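Course handout, Unit 6: Edge Radius and Surface Finish in Work Furniture
Instructor: Vidar Lunde
Revised 2022-03-19

6.1 Scope

Unit 5 covered core materials and moisture movement. Unit 6 deals with the outer few millimeters of a top: the edge profile, the corner radius in plan, and the finish. Leg frames and fasteners are in Unit 7. Read Muli, chapter 4, before attempting the problems.

6.2 Plan radius and edge radius

The two are often confused in student drawings. Plan radius is the curve of the corner seen from directly overhead. Edge radius is the rounding between the top face and the vertical edge. A drawing must give both. "Rounded corners" with no dimension will be returned unmarked.

A larger plan radius removes the sharp projection at hip height and lowers the chance of chipping when a table is moved through a doorway. It also reduces usable area, though the loss is small. For one corner of radius r the area removed is

A = r² (1 − π/4)

With r = 200 mm this gives 8,584 mm² per corner. Multiply by four for a rectangular top with equal corners.

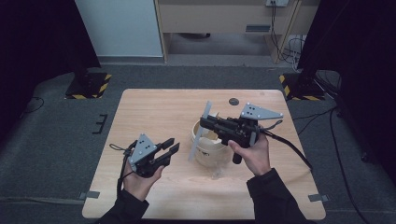 Fig. 6.1. Tabletop with light wood-grain surface and rounded corners.

6.3 Edge banding on curves

Banding applied around a curve is in tension on its outer face and compression on its inner face. For a band of thickness t bent to an inside radius R, the outer-face strain is approximately

e = t / (2R + t)

taking the neutral axis at mid-thickness. Thin band follows a tight corner easily but shows every flaw in the substrate. Thick band hides flaws and resists impact, and it needs heat or a larger radius. Whitening at the bend means the strain limit has been passed; reheating does not restore the color.

Kioko's bench notes on the Bistwood panels recommend starting the band on a straight run, well away from any corner, so that the joint carries no bending stress. Follow this in the lab.

6.4 Gloss and grain direction

Low-gloss finishes are preferred for work surfaces under overhead lighting. On rectangular tops the grain normally runs parallel to the long side. Mark it on the drawing with a double-headed arrow.

Problems

1. A top measures 900 mm by 310 mm, with all four corners at r = 124 mm. Find the net area.
2. Find the outer-face strain for 2 mm band at R = 124 mm. Repeat for 1 mm band.
3. Redraw the Ristus side table with both radii dimensioned and grain direction marked.

Hand in to Obadia Ondieki. Show units at every step.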